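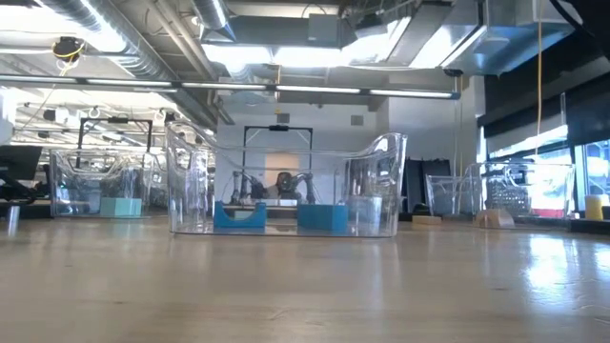 I have been trying to learn the accordion for eight months now, and I'd like to report that I can play one waltz. One! It's called "The Ostedcombe Waltz" and it's sixteen bars long if you skip the repeat, and I always skip the repeat. My left hand is the trouble. The right hand gets a nice little piano keyboard it can look down at, but the left hand is strapped in on the far side poking at buttons it can't see, and mine behaves like a toddler let loose on a tub of blocks. You know the kind, a clear plastic bin with a couple of blue blocks in it, one of them with a big U cut out of the top, and a kid who will grab whichever one comes up first and be perfectly happy with it. That's me looking for a C chord.

The accordion itself is a Fadari, which I'd never heard of either. I got it for $202 at the flea market in Stilamton, and the man threw in the case and a strap that belongs to some other instrument. It's red, it smells like a closet, and the low F sticks when the weather's damp. I have grown weirdly fond of the sticking F. I play around it. If I ever get it fixed I'll probably have to relearn the whole waltz.

I did try lessons. I signed up for ten of them at the music shop on Yip Street and went to all of them, and my teacher was very kind and had me practice nothing but the bellows for the first two weeks. Open, close, open, close, no notes at all, just air. My downstairs neighbor thought I'd bought some kind of breathing machine (she left a card!). But it did help. If your bellows are jerky then everything is jerky, and if they're smooth you can hit some pretty awful notes and people will still sway a bit.

What I didn't expect was how much it hurts your shoulders. The thing weighs as much as a sleeping dog and it wants to slide down your left leg the entire time. I've gone through three chairs. The best so far is the kitchen stool with the short back, with both feet flat and a dish towel over my knee so the bellows don't pinch. They do pinch. Wear long pants.

Anyway, there's a beginners' play-along in June at the library and I've put my name down, so now I have to learn a second tune. I'm leaning toward a polka because the left hand just goes oom-pah, oom-pah on two chords and I figure even the toddler can manage that. My sister voted for something slow and sad. She hasn't heard what slow and sad sounds like with a sticking F.

If anybody has a good easy polka in C or G, please leave it in the comments, and tell me what you do about the strap.

Contact | © 2026 All rights reserved | Back to top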